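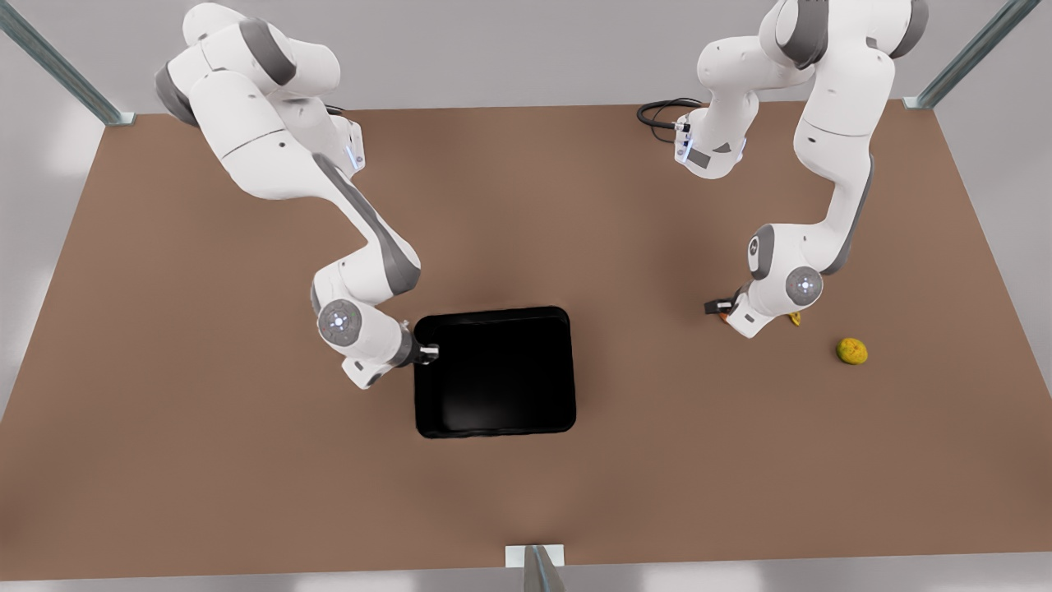

nbanez: Putting fruit away is what my kid does for a cookie, and I still don't see a robot earning one. Two arms, a black tray with nothing in it, and a speckled yellow-green fruit off to the side. Wake me when the counter's clear.

kobe_h: Harsh. Clearing up is hard.

nbanez: So is paying for it. Bosman wanted 2,512 a month at our Filthorpe shop.

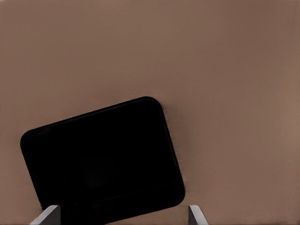 Gripper fingers and the black thing, close up

tsikata9: Disagree, ours sorts bins fine.

nbanez: Bins, sure. Dishes?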